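Page 1 of 2

Can a machine do the chores yet? Cloths, blades, glasses and the rest

Posted in: Household and Workshop Automation
Started 2020-10-12

brasslathe
Right, I'm going to stick my neck out. I think we're closer than most of this board reckons. I've spent all of September reading old threads on here about laundry folders and dish stackers, and the mood is always the same: lovely demo, come back in twenty years. But two-armed setups have got so much better at the awkward in-between jobs that I really do think the tide has turned. Small bench, two arms, a parallel gripper on each, ordinary things out of a kitchen drawer. That's where the fun is now!

What I'd like from this thread is chores, specific ones, and whether you think a machine could do them this year. I'll keep a list.

tupennyrice
Depends what you call doing them. My Flurilar vacuum does the hall beautifully and has eaten 8 shoelaces. Does it do the floors? My wife says no.

brasslathe
Ha, I'd give it the floors and take away the shoelaces. But a vacuum only has to go places. I mean holding things, two at once if possible.

old_mangle
Cloth. It always comes back to cloth. I worked at a laundry in Gerkstead for years and we had a folding machine off Kamath that was supposed to do 200 flat towels an hour. It did, if somebody stood there and fed every one of them in by its corners. That somebody was me. The day a machine can find the corner by itself I'll buy everyone here a drink.

brasslathe
OK, old_mangle, you've given me the excuse. Cloth in one hand, something with an edge in the other.
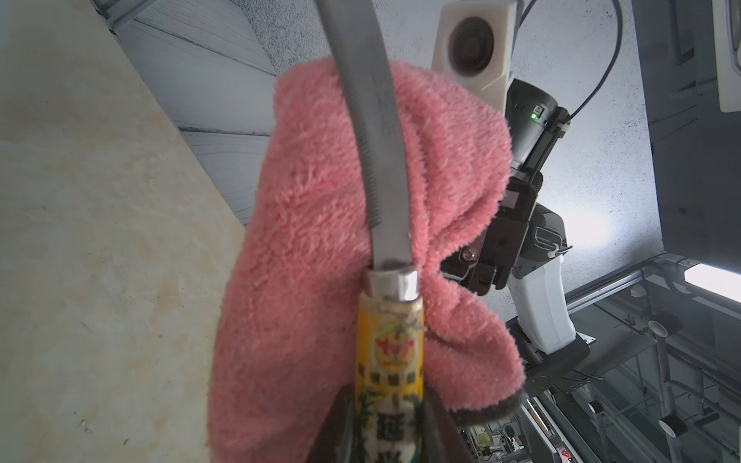
Same bench for both of these.

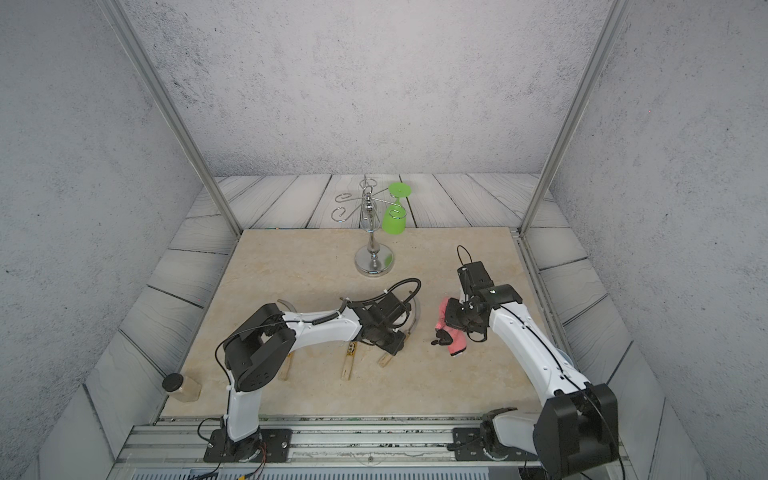

Cloth is the hard one for me too, and I'd split it in two: cloth as the thing you're working on, and cloth as the thing you're working with. Folding is the first sort. Wiping is the second, and I think wiping is much nearer. You don't need to find the corner. You need a decent grip on a bunched-up bit and enough of it hanging free to do the job. With that curved blade in the first one, the pink towel is hanging over the steel with the hem down at the lower right, and nothing about its shape is tidy, and for wiping that doesn't matter a jot. The blade matters a lot more. It's got a fine serrated edge, so plush towelling is going to want to catch on it, and a person wiping one of those goes away from the teeth without even thinking. I'd love to see how well a pair of arms copes with that over a whole afternoon of different blades.

wetslate
Good post, but I disagree about wiping being near. Moving a cloth about is near. Knowing whether the thing is clean is a different job altogether. I look, I tilt it to the light, I go back over the bit by the collar where the muck collects. There's dirt on the handle by the ferrule in yours, as it happens, and I'd bet a lot of machines would stop at the steel.

brasslathe
Fair, and I like that as a test. "Cleans the bit by the collar" is going on the list.

tupennyrice
What about the glass rack at the back in the second one? I'd have thought hanging a glass by its foot on one of those wire arms was harder than the wiping.

brasslathe
Oh I think that's a brilliant chore. You've got to turn it upside down, get the stem past the wire and let go without knocking the stand over. Plastic would be the place to start, like the green one there. I wouldn't hand over my good crystal either.

old_mangle
I wouldn't hand my good crystal to my son-in-law.

Still not having it on cloth, mind. Wiping with a towel is using a towel badly on purpose. Show me a fitted sheet.

pennyfarthing_k
Workshop view, if it's useful. We looked at a Stillel two-arm bench for wiping down and racking hand tools at the end of a shift. The quote for our corner of the shop came to 2910 before any fitting, and a lad with a rag has the lot done while the kettle boils. I was still dead keen! The appeal for me was sharp things. We get more nicks from cleaning saws than from using them, and I'd happily wait an hour for a slow machine if it kept fingers off the teeth. The boss said no. I've asked again.

wetslate
Slow is underrated. Everyone wants it as quick as a person. If it runs overnight who cares?

tupennyrice
My electricity meter cares. Also it needs to know where to put things back. Our kitchen drawer has no system at all, it's just layers.

brasslathe
Then a tray with a slot for each thing, and leave the drawer for the humans. List so far: wiping blades including the collar (me yes, wetslate no), glasses on a rack (yes for plastic), racking hand tools (yes if you're patient), fitted sheets (old_mangle says never, and I say five years).

old_mangle
Ten. And I want it in writing that it found its own corners.

pennyfarthing_k
Can I add sweeping out from under a bandsaw? Ours is a horror and I've got 459 photos of better ones saved for inspiration.

brasslathe
Added. Anyone got a view on peeling spuds?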